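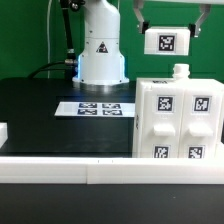

Saturday at the Pedness robot lab

The doors at Pedness opened at ten on Saturday, and by mid-morning the line for the Flositz bench ran back past the coffee urn. The company lets the public in once a year, in February, and this year 739 people signed up.

Flositz is the name of the project, a study in how an arm handles plain household shapes: blocks, drawers, trays. The parts are white plastic and the tabletop is black. Most of them carry square printed markers, black and white, and a sheet with four more lies flat on the table. Staff explained that the software reads the markers to work out where each part sits and which way it is turned.

Groups of 30 were let in at a time and each got 45 minutes. Visitors stood behind a rope and asked questions while the arm went about its work. Children wanted to know how strong it was. Their parents mostly asked what it cost, and were told the figure was not public.

The fingers and plates at the end of the arm come from Fuchs, a small machine shop in the next suburb. It has made 39 versions of them so far, and a shelf by the door held the rejects. Visitors were welcome to pick those up.

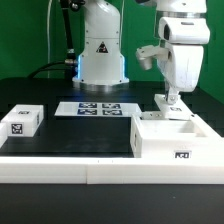 The Flositz bench at Pedness, with a flat marked plate at the white tray.

Across the hall, Poltier was showing its sorting software on a pair of monitors. It drew a smaller crowd, although the chairs there were popular after lunch. The last group went through at four o'clock, and bookings for next year's open day will be taken at the Pedness front desk.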